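Notebook, hand-held gripper build, Friday

Carried over from last entry: left finger still closing late. The spring on that side is from the first batch, and the replacement from Skudano is 2 mm longer free length, so the two fingers don't meet on the centerline. Filippos Antoniadis wants to shim the short side. I would sooner fit a matched pair and be done with it. Shims walk.

Logging is fixed. The Ullier board was dropping the opening-width channel whenever the buffer filled, which explains the flat sections in the March files. Buffer is now 300 samples, write on half full. Bench run gave 278 usable rows after trimming the ends. Good enough to fit a line through.

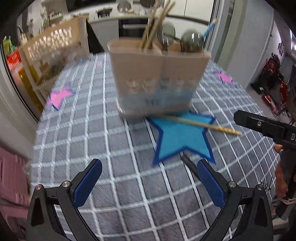
Pad notes. The dark blue rubber has more grip than the printed pads it replaced, but it is stiffer at the tip, and the tip is where thin stock gets picked up. Anything lying flush on cloth has to be pinched by the first few millimeters or it rolls out. The single chopstick lying across the blue star is the case I care about: small diameter, nothing under it to give clearance, and a soft surface that lets the fingertips dig in before they close. Approach square to the stick. Coming in along its length wastes the pad width. Ladles in the caddy are a different problem, mostly about wrist angle, and I am leaving them until the springs match.

Screws: two per finger, hex, silver. Thread lock on all of them next time the pads come off. Use the removable kind. Filippos used the other kind on the Fedport fixture and we ended up drilling.

Friction estimate from the bench is not worth writing down yet. The scale was on the same table as the compressor. Repeat with the compressor off.

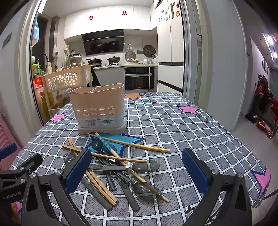
Clutter sorting. The plan was to order picks by height, top piece first, and that falls apart as soon as handles cross. Height of the visible part says little about what is resting on what. The blue-and-white patterned chopstick running over the top of the pile is an easy first pick under either rule, and it frees the spoon it partly overlaps. After that the rules disagree. Dong's ordering goes by free length, meaning how much of a piece can be reached without touching its neighbors, and I think that is the better one for mixed cutlery. The smoky spoons need a separate line in the notes: tinted, translucent, poor edges in the depth data. Black handles are easier to segment against the blue-gray cloth but merge with each other where they touch.

Caddy placement: two compartments, divider between. Release height matters more than I had allowed for. Too high and a spoon tips against the rim; too low and the fingertips foul the divider on opening. Opening stroke needs a soft limit in software for the release only. Set it as a parameter, do not hard code it.

To do
Matched springs, both fingers, from one batch.
Thread lock, removable.
Repeat friction run, 3 passes per pad.
Release stroke limit, then retest over the divider.
Ask Dong for the free-length script with comments in it.
Check the Ullier connector for strain. The cable leaves the housing at a bad angle and the clip is only friction fit.

Stopped at the connector. Spare clips are in the Fedport drawer, left side.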